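The Jorkstead Jacket

1. What the ad said

Fadime Oral had never believed a word that came with a price on it, and she did not believe the listing. House contents, Jorkstead, everything to go, sixty dollars the lot for bedding and clothes. She read it twice at the kitchen bench and then read it out to Floor, who was eating toast over the sink.

"Sixty dollars for what, though," Fadime said.

"Bedding and clothes."

"Whose?"

Floor Van Wijk shrugged. Floor was the sort who bought a thing and found out afterwards. She had the keys to the ute in her hand before the toast was gone.

It took them three hours on the Brennan road because of the roadworks, and Fadime spent most of it explaining that nothing good was ever sold as a lot. A lot was how you got rid of the bad ones. You put a nice doona cover on top and under it was forty years of someone's pilled pyjamas. Floor said she only wanted the doona cover. Fadime said that was exactly the mental state they were counting on.

2. The man from Natmont

The house was weatherboard, up on stumps, with a lemon tree out the front that had not been picked. A man met them on the steps. He said he was from Natmont, as if that were a town or a religion. It was a clearance company. He had a clipboard and a biro tied to it with string, and the sheet on the clipboard was dated 2019-04-01.

"April Fool's," said Fadime.

"Sorry?"

"Your date. Has anyone mentioned it?"

He looked at the sheet and said no, no one had. He told them the old lady had gone to live with her son in Altura and had taken what she wanted. The rest was in garbage bags in the hall, nine of them, and they were welcome to look through before they paid.

Fadime did not like being welcome to look. People who let you look had already taken out whatever was worth looking at. She said this to Floor in the hall, not very quietly, and Floor picked up two bags and walked them to the ute.

"You haven't opened it," Fadime said.

"I'll open it at home."

"At home it's yours."

"That's the idea, mate."

3. The spare bed

They tipped the first bags out on the spare bed that afternoon. Floor wanted to sort. She had a system, which was keep, wash, and Fadime's mum. Fadime stood in the doorway with a cup of tea and her coat still on, since she had no intention of staying for it.

There were pillowcases that belonged to no sheets. There was a tea towel with a calendar for July on it and no other month. Floor held up each thing and gave it a kind word, and Fadime gave it a price, and the price was never more than two dollars.

Then the big stuff came out in a heap, all twisted together.

"Oh, that's a proper one," said Floor, and got hold of the puffer jacket.

"It's a puffer jacket. They sell them at the servo."

"It's a beautiful colour."

It was a good colour, a dark teal. Fadime was not going to say so. She said the shine would go in the wash and the stuffing would ball up in the elbows, and that a person who really had a good jacket would have taken it to Altura, where presumably it got cold like anywhere else. Why leave it? Had Floor asked herself that?

Floor had not. She was looking at the penguins.

"Whose were the penguins?" she said.

Fadime came in from the doorway then. She put the tea down on the windowsill and felt the pink fleece between two fingers, the way her mother tested curtains in shops.

"Grandkid," she said. "If there was one."

"He said a son."

"He said a lot of things. He said he was from Natmont."

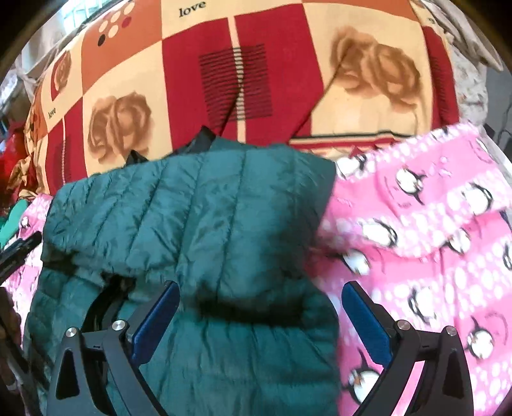 4. Keep, wash

In the morning Fadime rang the number on the receipt. She told Floor she was ringing about the tea towel. It rang for a long time and then a recorded voice gave her the opening hours, and she listened to all of them.

"What did they say?" Floor called from the laundry.

"Nine till three."

"So ring at nine."

"I might," said Fadime. She didn't think they would know anything about penguins. She wrote the number on the back of her hand all the same, and went to see what Floor was putting in with the whites.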